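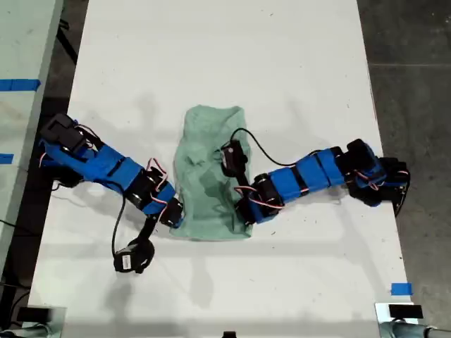
A green cloth lying crumpled on the white table.

Towels and cloths: how we'd like them folded

The linen shelves at Purngate were sorted out in September, and the new way of folding is now in use at Harlow as well. Between the two sites we put away 489 cloths and hand towels in an ordinary week, so a common fold saves a lot of restacking.

Lay the cloth on a clear table with the short side toward you. Smooth it from the middle out to the corners. If the top edge has bunched up, pull it straight before you do anything else, or the crease will carry through every layer. Fold in half lengthwise, then in thirds. The closed edge goes to the front of the shelf.

Feel each cloth as you flatten it. Anything still damp goes back on the rack – please don't fold it and hope for the best. We lost a whole stack to mildew in the Dalsgaard cupboard last winter.

Small cloths go on the two lower shelves and hand towels above them. Bath sheets stay in the hall closet for now. Stained or frayed pieces go in the bin marked Rags, under the sink.

A further 115 hand towels are on order and should be at Purngate by Friday. They need one wash before they go out. Shelf labels are in the top drawer, next to the tape.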